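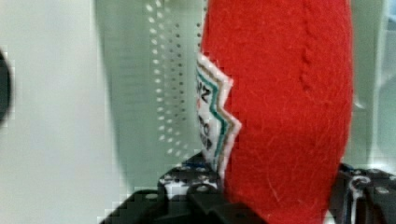

손목 카메라 시점. 그리퍼 두 손가락 사이에 빨간 펠트 인형이 물려 있습니다.

로봇 실습실 장비 계획 세우기 (강의 노트 4)

2023년 6월 22일 수업분입니다. 지난 시간에 팔 고르는 이야기를 너무 길게 해서 예산 쪽은 거의 손도 못 댔죠. 오늘은 돈 이야기만 합니다. 계산기 꺼내 두세요!

1. 팔 값은 예산의 절반만 잡기

제가 처음 장비 신청서를 쓸 때 한도가 2000만 원이었는데요, 저는 신나서 팔 하나에 거의 다 써 버렸어요. Kultberg 견적서를 받고 '어, 이 돈이면 되네?' 하고 바로 올린 거예요. 그런데 팔이 도착하고 보니 그리퍼가 별도, 손목 브래킷이 별도, 케이블 연장선도 별도더라고요. 결국 한 학기를 팔만 쳐다보면서 보냈습니다 (지금 생각해도 속이 쓰려요).

그래서 여러분 과제에서는 팔 본체를 총액의 절반 밑으로 묶어 두겠습니다. 나머지로 그리퍼, 카메라, 테이블, 소모품, 예비 부품을 채워 보세요. 견적서 받을 때 꼭 물어볼 것들을 적어 둡니다.

그리퍼와 장착 판이 본체 가격에 들어 있는지
제어기 소프트웨어가 한 번 사면 끝인지, 해마다 갱신인지
손가락만 따로 살 수 있는지, 납기는 얼마나 걸리는지
운송비와 설치비를 누가 내는지

손가락 항목은 작년 수강생 Taha Kabbaj가 강력 추천해서 넣었어요. 단단한 물체만 생각하고 손가락을 고르면 천이나 펠트처럼 눌리는 물건을 잡을 때 애를 먹습니다. 여러분이 잡을 물건 목록을 먼저 쓰고, 그다음에 손가락을 고르는 순서로 갑시다.

2. 테이블과 소품도 장비입니다

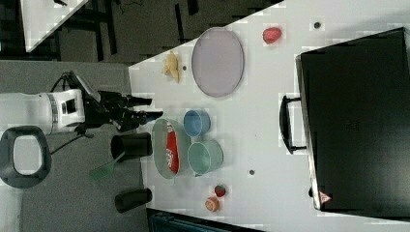
흰 테이블 옆의 로봇 팔. 투명한 접시, 그릇, 장난감 바나나와 딸기가 작업 대상 쪽에 들어갑니다.

신청서에 '장난감'이라고 쓰면 행정실에서 전화가 옵니다. 저도 받아 봤어요. '조작 실험용 모형 물체'라고 쓰고 용도를 한 줄 달아 주세요. 거짓말이 아니고 정말로 실험용이니까 당당하게 쓰셔도 됩니다 ㅎㅎ

모형 음식이나 그릇은 싸서 다들 대충 적는데, 저는 여기서 오히려 꼼꼼해지라고 말하고 싶어요. 같은 물건을 두 벌씩 사세요. 하나 잃어버렸는데 단종이면 그동안 해 온 실험이랑 조건이 달라져 버리거든요. 색, 크기, 구입처를 표에 남겨 두면 다음 학기 조교가 여러분을 평생 고마워할 겁니다.

테이블은 팔이 닿는 범위를 종이에 그려 본 뒤에 주문합시다. Zinchenko 카탈로그에 있는 작업대가 상판이 튼튼해서 제가 좋아하는데, 문폭을 안 재고 시켰다가 복도에 세워 둔 적이 있어요. 엘리베이터도 재세요. 바닥 쪽도 잊지 말고요. 케이블 정리용품, 청소 도구, 보관함까지 한 칸 만들어 두면 나중에 잡비에서 억지로 빼는 일이 없습니다.

3. 카메라는 시점별로 나눠 적기

'카메라 일체'라고 한 줄로 쓴 과제는 감점합니다. 손목에 다는 것, 옆에서 보는 것, 위에서 내려다보는 것은 렌즈도 거치대도 케이블 길이도 다 달라요. 위쪽 카메라는 특히 거치대 값이 숨어 있습니다. 제가 Skutiso에 천장 거치대를 문의했더니 시공까지 200만 원이 넘는다고 해서 깜짝 놀랐고, 결국 프로파일로 직접 짜는 쪽으로 바꿨어요. 여러분은 두 방식을 모두 견적에 넣고 비교표를 만들어 오세요.

시야도 따져 봐야 해요. 오븐처럼 덩치 있는 물건을 올려놓고도 접시와 그릇이 다 화면에 들어와야 하고, 팔이 가운데로 뻗으면 그 아래는 가려집니다. 가려지는 자리를 다른 시점이 메워 주는지 배치도에 표시해 주세요.
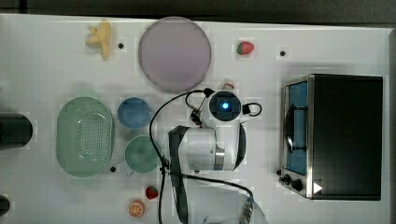 4. 과제 안내

가상의 실습실 하나를 정하고 장비 계획서를 써서 냅니다. 한도는 제 첫 신청서와 똑같은 금액으로 할게요 (복수의 기회입니다!). 분량은 두 쪽, 표는 분량에 안 들어갑니다.

꼭 들어갈 것: 잡을 물건 목록, 품목별 견적, 배치도, 예비비. 예비비 자리에 0을 쓰신 분은 저랑 면담해야 합니다.

Kekent 임대 조건표는 강의 게시판에 올려 두었어요. 구매와 임대를 섞어도 좋은데, 임대로 잡은 품목은 반납할 때 드는 비용까지 적어 주세요. 작년에 Cirilo Zepeda 조가 낸 비교표가 보기 편해서 본인 허락을 받고 같이 올렸으니 양식이 막막하면 참고하시고요. 질문은 게시판에 남겨 주세요. 메일은 자꾸 놓쳐요.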